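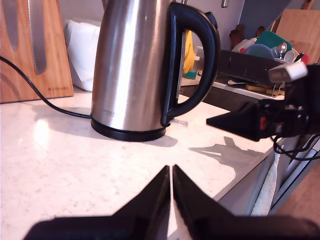
Kettle, knife block and drying rack on the counter.

Ynyr Jenkins wrote:
> Moved the kettle between the knife block and the rack.
> Saves 17 steps a morning. Everyone should try it.

I doubt the 17. Did you pace it out or guess? My kettle sat by the sink for 2 years and all I got was a splashed cord — and yours still has to run across the counter from the left. I'd move the block first and see if you miss it.

Hélène Gill

Recent posts
Re: Descaling, again
Bamboo or beech?
Rack trays that drain

This archive uses cookies. OK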